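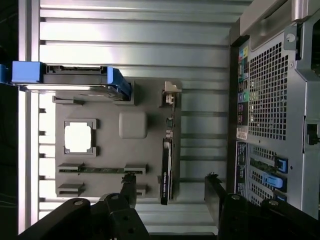
マザーボードの模型とドライブキャリア

Toltanix 管理者ガイド
第4章 物件データの取り込みと反響の振り分け
読了時間:14分

マニュアル内を検索 キーワードを入力 検索

最終更新:6月4日(木)
編集:Chukwuemeka Olaniyan(Mumwood サポート文書担当)

この章では、不動産会社のサイトに物件データを取り込み、公開し、届いた問い合わせを担当者に振り分けるまでの設定を説明します。サイトの開設、ドメインの接続、会社情報の登録は第3章までに済んでいるものとします。

操作には「管理者」または「店舗管理者」の権限が必要です。「編集者」の権限でログインしている場合、左メニューに「データ連携」と「反響設定」は表示されません。

4.1 始める前に用意するもの

・物件データのCSVファイル、または連携元システムの接続キー
・物件写真(JPEGまたはPNG)
・店舗ごとの担当者名とメールアドレス
・物件番号の付け方を決めたメモ
・取引態様と掲載期限の入力ルール

物件番号は、取り込みのたびに同じ物件かどうかを判定するために使います。賃貸と売買で番号が重なる運用をしている場合は、取り込みの前に先頭へ「R」や「S」などの文字を付けて区別してください。あとから番号を変えると、同じ物件が新規物件として登録され、古いページが残ります。

注意:店舗ごとに別々の番号体系を使っている会社では、店舗コードを番号の前に付けてください。店舗コードは「会社情報」→「店舗一覧」で確認できます。

4.2 CSVファイルを準備する

1. 「データ連携」→「ひな形のダウンロード」を開きます。
2. 賃貸、売買、事業用のいずれかを選び、ひな形を保存します。
3. 表計算ソフトで開き、2行目から物件情報を入力します。1行目の項目名は変更しないでください。
4. 文字コードをUTF-8にして保存します。
5. ファイル名を半角英数字にします。例:rent_08.csv

必須項目は次のとおりです。

物件番号
種別
所在地(市区町村まで)
賃料または価格
専有面積または土地面積
取引態様
情報公開日
次回更新予定日

賃料と価格は円単位で、カンマを付けずに入力します。「8.5万」や「応相談」と入力した行はエラーになります。価格を表示したくない物件は、金額を入力したうえで「価格表示」の欄に0を入れてください。

面積は平方メートルで、小数点以下2桁まで入力できます。坪数はサイト側で換算して表示するため、入力は不要です。

駅からの徒歩分数は「沿線」「駅名」「徒歩」の三つの欄に分けて入力します。バスを利用する場合は「徒歩」に停留所からの分数、「バス」に乗車時間を入力します。

ヒント:日付は「2桁の月と日」で入力し、年は4桁にします。表計算ソフトが自動で表示形式を変えることがあります。保存の前に、日付の列を文字列として設定してください。

4.3 CSVファイルを取り込む

1. 「データ連携」→「CSV取り込み」を開きます。
2. 「ファイルを選択」を押し、準備したファイルを指定します。
3. 「取り込み方法」を選びます。
 追加のみ:新しい物件番号の行だけを登録します。
 追加と更新:既存の物件も上書きします。
 全件入れ替え:ファイルにない物件を非公開にします。
4. 「事前チェック」を押します。
5. チェック結果の画面で、エラーと警告の行を確認します。
6. エラーがなければ「取り込みを開始」を押します。

事前チェックの段階では、データは登録されません。ブラウザを閉じると結果も消えるので、必要な場合は「結果をCSVで保存」を押してください。

警告だけの行は取り込みできます。ただし、警告のある物件は「下書き」として登録され、サイトには表示されません。内容を直してから手動で公開します。

注意:「全件入れ替え」は、店舗単位ではなくサイト全体が対象です。一つの店舗のファイルだけで実行すると、ほかの店舗の物件がすべて非公開になります。複数店舗で利用している場合は「追加と更新」を選んでください。

誤って非公開になった物件は、「物件一覧」で「状態:非公開」と「更新日」で絞り込み、全選択して「公開に戻す」を実行します。おすすめ枠と並び順の設定は元に戻りません。

大きなファイルを取り込むときの動作

取り込みは裏側で処理されます。件数が多い場合も、画面を開いたままにしておく必要はありません。進行状況は「データ連携」→「履歴」に表示されます。

履歴の表示例
rent_08.csv 追加と更新 3,406件 完了 エラー0 警告2

警告の件数を押すと、該当する行番号と項目名が表示されます。処理中に同じ店舗のファイルをもう一度取り込むと、二つ目のファイルは待機状態になります。待機中の処理は「履歴」から取り消せます。

4.4 自動連携を設定する

連携元のシステムから定期的にデータを受け取る場合は、CSV取り込みの代わりに自動連携を使います。両方を併用することもできますが、同じ物件番号の物件は後から届いたデータで上書きされます。

1. 「データ連携」→「自動連携」→「接続を追加」を押します。
2. 接続名を入力します。店舗名など、後で見分けられる名前にしてください。
3. 連携元から発行された接続キーを貼り付けます。前後に空白が入らないようにします。
4. 「接続テスト」を押します。
5. 「接続できました」と表示されたら、更新の間隔を選びます。
6. 項目の対応表を確認し、「保存して有効にする」を押します。

更新の間隔は「1時間ごと」「4時間ごと」「1日1回」から選べます。初期値は「1日1回」で、午前3時に開始します。

項目の対応表では、連携元の項目名が左、Toltanixの項目名が右に並びます。自動で判別できなかった項目には黄色の印が付きます。使わない項目は「取り込まない」を選んでください。黄色の印が残ったままでは保存できません。

接続テストに失敗する場合

「認証エラー」と表示される:接続キーの有効期限と、貼り付けた文字列を確認します。
「応答がありません」と表示される:連携元のメンテナンス時間を確認し、終了後に再度実行します。
「データがありません」と表示される:連携元で、外部掲載を許可した物件があるか確認します。

接続キーを再発行した場合、古いキーはすぐに使えなくなります。更新の途中で再発行すると、その回の連携は失敗として記録されます。次の回から新しいキーで再開します。 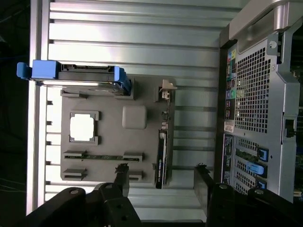
開いたPCケース内のマザーボード模型(CPUソケット枠まわり)

4.5 物件写真を登録する

写真は物件ごとに登録するほか、ZIPファイルでまとめて登録できます。

まとめて登録する手順

1. 写真のファイル名を「物件番号_連番」にします。例:R10245_01.jpg
2. フォルダーを作らず、写真だけをZIPファイルにまとめます。
3. 「物件一覧」→「写真の一括登録」を開きます。
4. ZIPファイルを指定し、「登録」を押します。
5. 結果画面で、一致する物件がなかった写真を確認します。

連番が01の写真が一覧ページのサムネイルになります。間取り図を01にすると、検索結果に間取り図が表示されます。外観と間取りのどちらを先に見せるかは、店舗内でそろえておくと一覧が見やすくなります。

写真の種類は、ファイル名の末尾で指定できます。

_gaikan 外観
_madori 間取り図
_mizu 水回り
_shuhen 周辺環境

指定のない写真は「室内」に分類されます。登録後に「物件編集」→「写真」で変更できます。

横幅が1,200ピクセルに満たない写真は、拡大表示の機能が無効になります。縦長の写真は左右に余白を付けて表示します。余白の色は「デザイン」→「写真の表示」で変更できます。

注意:周辺環境の写真に通行人の顔、表札、車のナンバーが写っている場合は、登録前に加工してください。Toltanixに自動でぼかす機能はありません。

360度画像は「写真」ではなく「パノラマ」の欄に登録します。通常の写真として登録すると、横に引き伸ばされた状態で表示されます。

4.6 公開前に表示を確認する

取り込んだ物件は、公開前にプレビューで確認できます。

1. 「物件一覧」で物件を選び、「プレビュー」を押します。
2. 画面右上のアイコンで、パソコン表示とスマートフォン表示を切り替えます。
3. 賃料、管理費、敷金、礼金の表示を確認します。
4. 地図の位置を確認します。
5. 問題がなければ「公開」を押します。

地図の位置がずれている場合は、「物件編集」→「地図」でピンを動かし、「この位置で固定」を押します。固定しない場合、次の取り込みで住所から計算した位置に戻ります。

所在地を市区町村や町名までしか公開しない物件では、「地図の表示範囲」を「町域」にしてください。ピンの代わりに円が表示されます。円の中心は、実際の所在地からずらした位置になります。

掲載期限の扱い

「次回更新予定日」を過ぎた物件は、翌日の午前0時に自動で非公開になります。期限の7日前から、管理画面のトップに対象物件の一覧が表示されます。メールでも受け取りたい場合は、「通知設定」→「掲載期限」をオンにしてください。

成約済みの物件は、期限を待たずに「成約」に変更してください。「成約」にした物件は検索結果から外れます。物件ページのURLに直接アクセスした人には、成約済みの表示と、条件の近い物件が表示されます。この表示が不要な場合は「成約ページを表示しない」を選びます。

4.7 お問い合わせフォームを設定する

1. 「反響設定」→「フォーム」を開きます。
2. 「物件問い合わせ」「来店予約」「査定依頼」から、設定するフォームを選びます。
3. 表示する項目にチェックを入れます。
4. 必須にする項目を選びます。
5. 個人情報の取り扱いページのURLを入力します。
6. 「テスト送信」を押し、通知と自動返信が届くことを確認します。
7. 「保存」を押します。

氏名とメールアドレスは外せません。電話番号は任意にできます。電話番号を任意にした場合、電話での連絡を希望した人だけに入力を求める設定が使えます。

来店予約のフォームでは、店舗の定休日が自動で選択できなくなります。夏季休業など臨時の休みは「店舗一覧」→「休業日」で登録してください。8月の休業日を登録する場合は、休業に入る前に届いた予約の返信担当も合わせて決めておきます。

査定依頼のフォームは、売買の利用を有効にしているサイトだけに表示されます。物件種別で「マンション」を選んだ場合と「土地」を選んだ場合とで、入力項目が切り替わります。項目名は変更できますが、切り替えの条件は変更できません。

4.8 担当者への振り分けルールを作る

振り分けルールを作ると、問い合わせの内容に応じて通知先が変わります。ルールがない場合、すべての通知が会社の代表アドレスに届きます。

1. 「反響設定」→「振り分け」→「ルールを追加」を押します。
2. ルール名を入力します。
3. 条件を選びます。店舗、物件種別、エリア、価格帯、フォームの種類を組み合わせられます。
4. 通知先の担当者を選びます。
5. 「順番に割り当て」または「全員に通知」を選びます。
6. 優先順位を決めて「保存」を押します。

ルールは上から順に判定され、最初に一致したものだけが適用されます。条件の細かいルールを上に、広いルールを下に置いてください。いちばん下には、条件を付けない「その他」のルールを置きます。

設定例:賃貸を扱う担当者が2名、売買を扱う担当者が2名の店舗

優先1 フォームが「査定依頼」 売買の担当者全員に通知
優先2 物件種別が「売買」 売買の担当者に順番に割り当て
優先3 物件種別が「賃貸」 賃貸の担当者に順番に割り当て
優先4 条件なし 代表アドレスに通知

「順番に割り当て」では、休みの設定をしている担当者を飛ばします。担当者本人が「マイページ」→「休みの設定」で登録するか、店舗管理者が代わりに登録します。全員が休みの場合は、代表アドレスに通知されます。

同じメールアドレスからの問い合わせは、前回と同じ担当者に割り当てられます。担当を変える場合は、「反響一覧」で顧客名を開き、「担当変更」を選んでください。過去のやり取りは新しい担当者にも表示されます。

退職した担当者を削除する前に、担当している顧客を別の担当者に引き継いでください。引き継ぎをせずに削除した場合、顧客は「担当なし」になり、追加の問い合わせがあったときは代表アドレスに通知されます。
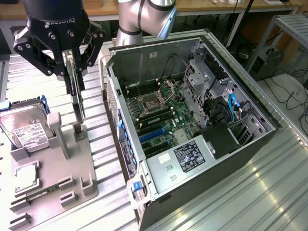

側板を外したデスクトップPCと「ROBOTIQ」のグリッパー

4.9 Tandellで自動返信メールを送る

自動返信は、メール配信オプションのTandellを通して送信します。オプションを契約していないサイトでは、受付完了の定型文だけが送信されます。

送信元の設定

1. 「反響設定」→「メール配信」を開きます。
2. 送信元のメールアドレスを入力します。会社のドメインのアドレスを使ってください。
3. 「DNSレコードを表示」を押し、表示された値をドメインの管理画面に登録します。
4. 登録後、「確認」を押します。
5. 状態が「認証済み」に変わったら、「この送信元を使う」をオンにします。

DNSの変更が反映されるまで、状態は「確認待ち」のままになります。確認待ちの間も問い合わせは受け付けられ、定型文が送信されます。ドメインの管理を制作会社などに任せている場合は、「設定内容をメールで送る」で必要な値を転送できます。

すでに同じドメインでSPFレコードを登録している場合は、新しい行を追加せず、既存のレコードに値を追記してください。SPFレコードが二つあると、認証に失敗します。

文面の編集

1. 「テンプレート」から編集する文面を選びます。
2. 件名と本文を入力します。
3. 差し込み項目を挿入します。
4. 「自分に送信」で表示を確認します。
5. 「保存」を押します。

使用できる差し込み項目

{氏名} フォームに入力された氏名
{物件名} 問い合わせのあった物件名
{物件URL} 物件ページのアドレス
{担当者} 割り当てられた担当者名
{店舗電話} 担当店舗の電話番号
{営業時間} 担当店舗の営業時間

物件名を公開していない物件では、{物件名}の位置に物件番号が入ります。査定依頼の文面に{物件URL}を入れると空欄になるため、使用しないでください。

文面の例

件名:お問い合わせを受け付けました
本文:
{氏名} 様
お問い合わせいただき、ありがとうございます。
{物件名}について、担当の{担当者}よりご連絡いたします。
お急ぎの場合は {店舗電話} までお電話ください。
営業時間:{営業時間}

4.10 Ojoで反響を集計する

Ojoは、管理画面に組み込まれた集計機能です。左メニューの「Ojo」から開きます。初回は対象期間と店舗を選んでください。

表示できる集計

・物件ページごとの閲覧数と問い合わせ数
・フォームの種類ごとの件数
・担当者ごとの初回返信までの時間
・検索で使われたエリアと条件
・掲載終了までに問い合わせがなかった物件

閲覧数には、管理画面にログインした状態でのアクセスを含みません。社内の別の端末からログインせずに閲覧した場合は集計されます。除外するには、「Ojo」→「除外設定」に社内のIPアドレスを登録します。

初回返信までの時間は、管理画面から返信した時刻で計算します。電話で対応した場合は、「反響一覧」で「電話対応済み」を押してください。押した時刻が返信時刻として記録されます。時刻は店舗管理者が修正できます。

集計結果は毎日午前5時に更新されます。当日の数字を見る場合は「反響一覧」を使ってください。

月次の集計をメールで受け取る手順

1. 「Ojo」→「レポート」を開きます。
2. 「定期送信」をオンにします。
3. 受信者を選びます。
4. 含める集計を選び、「保存」を押します。

担当者別の集計は、店舗管理者以上の権限を持つ人のレポートだけに含まれます。

4.11 困ったとき

取り込んだ物件がサイトに表示されない
物件の状態が「下書き」または「非公開」になっていないか確認します。「公開」になっている場合は、次回更新予定日が過ぎていないか確認してください。どちらも該当しないときは、「デザイン」→「表示の更新」を実行します。

同じ物件が二つ表示される
物件番号の全角と半角が混在している可能性があります。「物件一覧」→「重複の確認」を実行し、残す物件を選んで統合します。統合すると、閲覧数と問い合わせの履歴は残した物件に合算されます。

賃料が0円と表示される
賃料の欄が空白になっています。自動連携を使っている場合は、対応表で「賃料」に正しい項目が割り当てられているか確認してください。

担当者に通知が届かない
「反響一覧」で該当の問い合わせを開き、「通知履歴」を確認します。「送信済み」の場合は受信側の迷惑メールの設定、「送信失敗」の場合は担当者のメールアドレスを確認します。「通知なし」の場合は、一致するルールがありません。4.8の「その他」のルールを追加してください。

自動返信が二重に届く
旧サイトのフォームから転送設定が残っていると、受付のたびに二通送信されます。旧サイト側の転送を停止してください。

ログインできない担当者がいる
パスワードを続けて間違えると、30分間ログインできなくなります。店舗管理者が「担当者一覧」→「ロック解除」を行うと、すぐにログインできます。

解決しない場合は、管理画面右下の「サポートに連絡」から、次の内容を添えてお問い合わせください。

・サイトのURL
・物件番号または問い合わせ番号
・操作した日時
・表示されたメッセージ

接続キーとパスワードは、問い合わせの本文に書かないでください。

次の章:第5章 特集ページとエリアページの作成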